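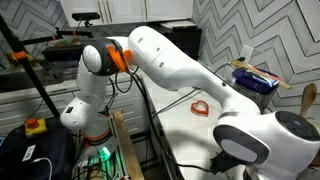 Projects > Storow > Kitchen cell

# Storow kitchen cell: setup notes

2 min read

Covers the arm, its gripper and the wrist camera. Data format is in the Perkimel README.

## Before a session

1. Release the emergency stop and home the arm.
2. Check the cables along the arm for slack at the elbow.
3. Open and close the gripper five times. Watch the links on the wrist camera view.

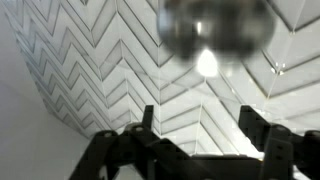

## Upkeep

Tighten the finger screws every 700 cycles or so. Wipe the lens with a dry cloth.

For reaches towards the hanging utensils, run at low speed.

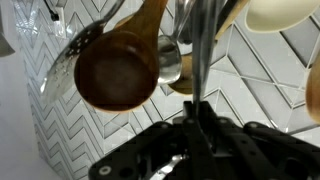 If a finger catches, stop, back off by hand and re-home. Log it under Bogale.

Related
- Ploston stand clamps
- Replacing a gripper link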